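Paper Jam
A tabletop arm that promises to sort your mail, magazines and manuals. We gave it a desk and a lot of paper.

The pitch for the Skikow Imo, a one-armed desk robot with a two-finger hand and a camera at the wrist, goes like this. You dump your paper on a table. You walk away. When you come back the paper is in tidy stacks, and you are a person with tidy stacks.

I wanted very much to be that person. My desk is a geological record. So when the kit came in March, in a box the size of a window air conditioner, I cleared a white table in the back room and told everyone I'd be needing it for a week. I needed it for longer than that.

What you get

The Imo arm costs more than my first car, and Skikow would prefer that you not buy it. They would prefer that you rent it, at 90 dollars a month, which covers the arm, the hand, a clamp for the table edge and a sorting program called Grukau. Grukau is where the brains are supposed to be. It looks through the wrist camera, decides what a thing is, and tells the fingers where to pinch. A second plan, Hailu, costs extra and adds "flexible materials," a phrase that covers plastic sleeves, film, thin bags and, as far as I can tell, everything else that comes in the mail.

Setup is 13 steps. Step four is "relax the arm," and for a while I thought it was talking to me. You screw the clamp down, plug in two cables, then drag the hand by its wrist to each corner of the table so it learns where the world ends. That part is lovely. The joints are loose and smooth, and the arm follows your hand like a well-behaved horse.

Then it asks you to name your piles. I went with Keep, Recycle and Not Sure. The app wanted to know if I would like to add a fourth. I would not.

Hard things first

Thick, stiff stuff is where the Imo earns its rent. Give it a hardback and it noses down, opens its fingers, closes them on the spine and carries the book off with great ceremony. It did this with cookbooks. It did this with a box of checks. It did it with a phone, which I had not meant to leave there, and which went to Recycle.

Booklets are tougher. A stapled booklet lying flat is barely thicker than the table as far as a rubber finger is concerned. Grukau's answer is to press one finger down, drag the booklet toward the edge until some of it hangs over, and then pinch the part that's hanging. It's what I'd do if I were wearing oven mitts. When it works it looks clever, and it works more often than I expected. When it doesn't, the booklet goes on the floor and the arm hovers over the spot where it used to be for nine seconds. I timed it. Then it moves on to the next item and never speaks of the matter again.

The table takes some of this personally. By the middle of the second week mine had scuffs all over one side. Skikow sells a mat.

And then, plastic

Clear plastic is the part I'd been looking forward to, in the way you look forward to a friend's band. The wrist camera has to find a thing whose whole job is to be looked through. On the basic plan it doesn't try. A sheet of plastic lying on the table is, to Grukau, some more table. It will drive the hand straight through the sheet's personal space, pick up a corner by accident and carry it off along with whatever it was after.

Hailu does better. It hunts for edges and glare, and you can watch it hunting in the app, where a thin green outline creeps around the sheet, loses heart halfway and starts over. On a bare table it got there most of the time. Put the sheet halfway over something printed and the outline starts following the printing. A map is close to the worst thing you can put under it, being made of thin lines going off in all directions. I watched the green outline turn down a side street.

I wrote to Skikow's help desk about this. They were very nice. They suggested I not put plastic on top of maps.

Who is it for?

The company says a full setup can handle up to 600 items a day. I don't get 600 items a day, and if I did I'd move. But I can picture a small archive, or the back office of a shop with a lot of catalogs, where something slow and steady that runs through lunch would pay its way. The books-and-boxes side is good now. The booklet side is getting there, and an update came through during my loan that made the drag-to-the-edge move noticeably gentler.

For a home desk, I can't tell you to do it. I spent more time setting out paper for the arm than I have ever spent putting paper away. I also miss it a little. It makes a small sigh when it parks, and the room is quiet without that.

My Not Sure pile, for the record, is the biggest of the three. I haven't gone through it.
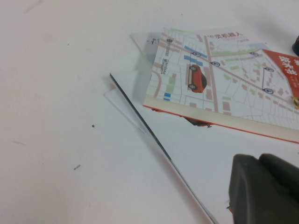 The finger, the map booklet and the clear sheet, from the wrist's point of view.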